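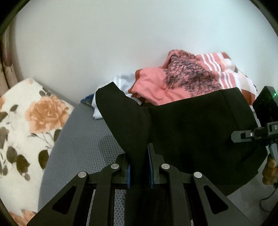
The Joy of the Whole Pile

Every December, when the radiators come on and the sweaters come out, I tip my clothes into a heap and start again from nothing. It is my favorite chore of the year. My sister thinks I'm unwell.

What I love is the mix! A heap has no manners. A big black something lies across a salmon-pink piece with a tree printed on it, all fine branches and leaves, and next to that you get stripes in white, pink and rust, and suddenly you remember that you own color. On hangers I only ever see sleeves.

So this year I went looking for other people who like this job as much as I do, and I found a roomful of them in Skelcombe, where Ilse Diekmann runs a Monday evening folding class above the old Koo dry cleaner. You bring a bag of your own clothes, dump it out, and for two hours you fold. (There is tea. There is also a surprising amount of gossip.)

Start with the dark things

Diekmann has one firm rule, and it took me a while to come around to it: black goes first. Dark clothes swallow their own seams, she told me, and by the end of the evening your eyes are too tired to tell a hem from a neckline. She pinches the fabric at one fold, lifts, and lets the rest hang until it shows her which way is up. Then down it goes, flat, sleeves in, and she's already reaching for the next one.

I tried it at home with a black sweatshirt I had been wadding into a drawer for years. Pinch, lift, wait. It hung there, turned a little, and I could see the shoulders. I may have cheered.

Prints face out

Bit-na Jang, who drives in from Flukell for the class, folds everything around the picture. If a shirt has a tree on it, the tree ends up on top, and if that means an odd fold at the back, fine. Her drawers look like a shelf of record sleeves. She finds what she wants without digging, and she says she wears her printed shirts far more now than she did when they were rolled up any old way.

Stripes are their own little puzzle. Hae-won Jeon showed me how to use them as a ruler: pick one stripe, fold along it, and the whole thing comes out straight. Wide bands work best. I got carried away and did all of mine, then my husband's, then a set of striped pillowcases that had never asked for my attention.

How big should a pile be?

Opinions in the room were strong. Byung-chul Jin does his whole wardrobe in one go, every sock included, with the radio up. A-yeong Hyun works an armful at a time against the wall so nothing slides off behind her, and she stops when the kettle boils.

I'm with Jin. Give me the full mountain, the rumpled edges, the thing at the bottom I thought I'd left on a train. Last week it was a gray cardigan with a ticket stub still in the pocket. I folded it, put it on top, and went back in for the socks.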